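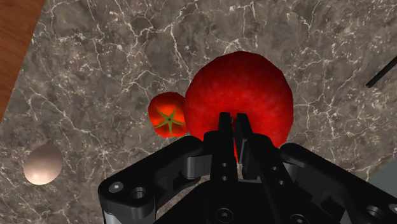
Do tomatoes keep better on the counter or in the fridge?
Leave them out until they're ripe, then eat them or chill them for a couple of days at most.

I've read a lot of tomato advice over the years and most of it is repeated by people who never tried it. The stem-side-down rule is a good case. The idea is that moisture escapes through the scar where the stem was, so you turn the fruit over and it lasts longer. Maybe. I did it for most of an August and the upside-down ones went soft at the shoulders where they were sitting. I still do it when I have a flat plate handy, but I wouldn't rearrange a kitchen over it.

The paper bag with a banana does work on tomatoes that have started to color. On hard green ones it mostly gets you an old banana.

Then there are the gadgets. Zawadzka sells a ventilated "ripening dome" that is, as far as I can tell, a bowl with holes turned over. I used mine for 2 weeks and went back to a dinner plate. The Nendlow produce sheets claim to double storage life, but the small print says tested at 60 degrees, and my kitchen hasn't been that cool since March.

What I'd bother with:

Keep them in one layer. A pile bruises the bottom row, and one split skin will take its neighbors with it.

Don't wash them until you're ready to cut.

Cut tomatoes go in the fridge, covered, no matter what your aunt did.

If you've chilled whole ones, take them out an hour before dinner. Some of the flavor comes back – not all of it, whatever the magazines say.

As for stone counters, wipe up the juice soon after slicing. It's acid, and it can leave a dull spot on marble. Sealer helps with stains but won't stop etching, so be suspicious of any bottle that promises both. A cutting board costs less.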